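Kulel Place Names

Place names and their variant spellings from the Kulel district, copied from parish maps, school rolls and rates books. Compiled by Sandra Birkett and Roy Lockwood. Current version: 10 November 2019.

Contents

places.csv – 2,580 rows, one per place
variants.csv – 3,448 rows, one per spelling, linked by place_id
sources.txt – short titles used in the source column

Both tables are UTF-8 with comma separators. Empty cells mean the source gave nothing. An "x" in the doubtful column means the two of us read the handwriting differently.

Spelling

Spellings are kept as written, including capitals and hyphens. Mallau also turns up as Mallow and Malau, and all three are in variants.csv. The preferred form is the one on the latest map we could find, whatever the locals say.

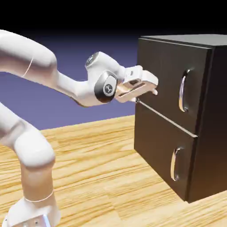 Known problems

Creek names near Ellwood are patchy. The 90 rows from the second rates book have no map reference. Plurkard is listed twice, once as a township and once as a pastoral run – please don't merge them.

Changes

Soledad Tovar's corrections to the school rolls went in during October. The old column "locality" is now "district".

Use

Free to copy and reuse with credit to the compilers. Send corrections to Roy with the place_id and the source you're relying on.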